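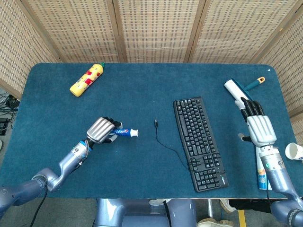
Our written rule for two-arm sorting cells says loose cables have to be off the work surface before the arms are enabled. It was copied from an older single-arm procedure, and I can't tell whether it was meant for service cables, for test objects, or for both. In the setup I'm asking about, the left hand has the toothpaste, the right hand has the lint roller, and the keyboard lies between them with its USB cable looped over the felt. The keyboard is one of the objects to be sorted. Does the rule apply to its cable? And how close to the table may a person stand while both arms are enabled?
Siriporn Saengthong
Edited in May to add the second point

Decha Jaidee
Treat them as two classes. Service cables (power, data, anything attached to the arm) need strain relief and a fixed route clear of the joints through the full range of motion. Object cables are part of the workpiece and may stay, but your risk assessment has to list them as a snag hazard. At Zurnport we write it as follows: free length on the table no more than 30 cm outside the object, no closed loops within reach of a finger joint, and a force limit set on both wrists before the first grasp. A long keyboard cable fails the first condition unless you tie it – one reusable tie is enough.
On distance, no general figure will help you. Calculate it from the measured stopping time and the approach speed, then mark the floor. Ours came out at 793 mm from the table edge for one cell and more for the other. Measure again after any change of payload or controller settings.

Broltton
we just tape the cable down, works fine

Escobar
Tape changes the object's behavior and leaves residue on felt. I would go with the tie. Also check that the e-stop can be reached from where the operator stands, which the older procedure leaves out.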